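Subject: Re: [soil-list] struvite pellets vs. regular NPK on sandy ground

Hi all,

Sorry for the slow answer, April got away from me. Quoting Decha's message so the newer folks can follow along:

> On the last call somebody mentioned that the Lellstead plots got the recovered phosphorus pellets and did fine on them. Does anyone have numbers? We're on very sandy ground here and whatever we put down seems to be gone after the first good rain. I'm also wondering if the pellets go through a normal drop spreader or if they jam it up. And is it true you need less of the stuff overall?
>
> Decha Paisan

Decha, yes, I was the one going on about Lellstead! I have numbers, though please don't treat them as gospel, it was one season and one field.

We had 78 small plots, half with pellets and half with the ordinary granular mix we always buy. Same phosphorus on paper for both. The pellets came from Sornero, who pull the stuff out of wastewater at their plant, and we went through 300 pounds of it including what I spilled behind the shed. Barley on all of it.

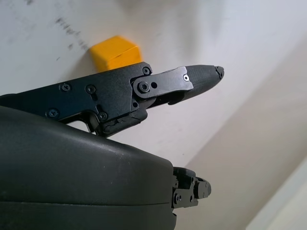
*Close-up, black finger and textured fingertip pad.*

Early on the pellet plots looked worse. I mean noticeably worse, pale and a bit sulky, and I had a couple of bad weeks where I was composing an apology in my head. Struvite barely dissolves in plain water, so the seedlings have to get their roots near it and work on it a little. By heading time I couldn't tell the plots apart from the track, and at harvest the two halves came in so close that I wouldn't bet lunch on either one.

Where it did make a difference was the drainage water. We had collectors under 3 of the pellet plots and the same number on the other side, and the phosphorus in the samples was a lot lower under the pellets after that big storm in the spring. For sand like yours that's the part I'd care about.

On the spreader: ours is an old Trasitz and it handled them okay once I'd sieved out the dust. If you skip the sieving you get a gray paste in the gate as soon as the air is damp, and then you're out there with a screwdriver (ask me how I know). A bigger opening helps too. Siddiqui makes a coated version that's supposed to flow better, but I haven't tried it and it costs more. 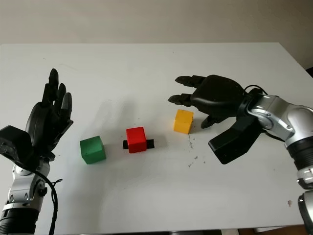 As for needing less, I'd be careful. You might get away with less in year two or three because there's still some sitting in the ground, but in the first year I'd go the other way and put a little quick starter in the row with the seed. Nuanchan Ongart did that on her onions and skipped the whole pale-and-sulky phase, lucky her. Also remember struvite brings some nitrogen and magnesium along with it, so take that off your totals. It has no potassium worth mentioning, and you'll have to get that from somewhere else.

Oh, and get a soil test first if yours is old. If your pH is up on the high side the pellets will be even slower and you may not like them at all.

I've got the plot sheet as a spreadsheet, close to 4000 rows with all the water samples in it. It's too big for the list, so write to me off-list if you want it and I'll send it over. The column labeled "wt2" is the one to use, "wt1" was before we fixed the scale.

Does anybody have a second season on sand? I'd love to see it.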